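# Comparing Two Fingertips and Two Wrist Cameras on a Slotted Table

Final report, Kurnina bench project
28 May 2021

## What we set out to do

The Kurnina bench is one arm, one parallel gripper and a slotted aluminum table that is older than our enrollment. The course handout asked us to "improve grasp reliability on the fixture plate." We read this as permission to buy things. Our budget read it differently, so the project became a comparison of parts the lab already owned: two sets of fingertips and two wrist cameras.

The fingertips were the smooth Zelwood pads that came with the gripper and a textured pair from Pokdale, found in a drawer marked MISC. The cameras were a wide-angle one and a narrower one with a better sensor and a much worse cable. All motion ran through the Hutapea controller, which has a fine manual for a version we do not have.

## Setup

The task was kept dull on purpose. The arm comes down over the gray plastic plate, closes on its lower edge, lifts it clear of the table, holds for 5 seconds and puts it back. A lift counted only if the plate stayed in the fingers for the whole hold. We did 50 lifts for each combination of fingertip and camera, with the plate nudged to a new angle by hand before each one. We tried to nudge fairly. By the end of March we were nudging mostly toward the angles that worked, so we threw that batch out and began again with a list of angles printed on paper.

The plate is an awkward thing to see. It is gray plastic with pockets, pads and a ramp on it, and it lies on ridged metal that throws back every light in the room. Our edge finder was very fond of the ridges. For the first two weeks it reported the table as the plate with great confidence, and the arm went to pick up the table.

With the Pokdale tips on, the closed fingers reach the plate's lower edge beside the blue strip, and the wrist view takes in the bright ridges too. 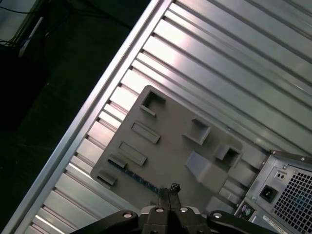

## Fingertips

The textured tips were better, and we had bet on the smooth ones. The smooth pads held well when the plate was gripped square. At any other angle the plate pivoted slowly during the hold, like a door in a draft, and then left. The knobbly tips let it sag a little and then kept it.

They have two faults. They leave small marks on the plastic, which the lab has asked us to mention. They also collect dust, and a dusty tip behaves a lot like a smooth one. We started wiping them between batches – this did more for our results than any of the tuning we did in the first month.

## Cameras

We expected the narrow camera to win on image quality, and on image quality it did. It also could not see the fingertips and the whole plate together once the arm was low, so the last part of every approach was done on faith. The wide camera's picture is softer and bends near the edges, but the fingers stay in view right up to contact. Most of our missed grasps with the narrow camera happened in that last stretch.

Turning the exposure down helped both cameras with the glare. We should have tried that before writing our own glare filter, which is in the appendix and which we would ask the reader to skip.

## Recommendation

Leave the Pokdale tips and the wide camera on the bench. Wipe the tips. Keep the exposure low and save it in the Hutapea startup profile, as the controller forgets it at every power cycle. The next group may want to try a matte sheet under the plate, which we thought of on the day we handed back the key.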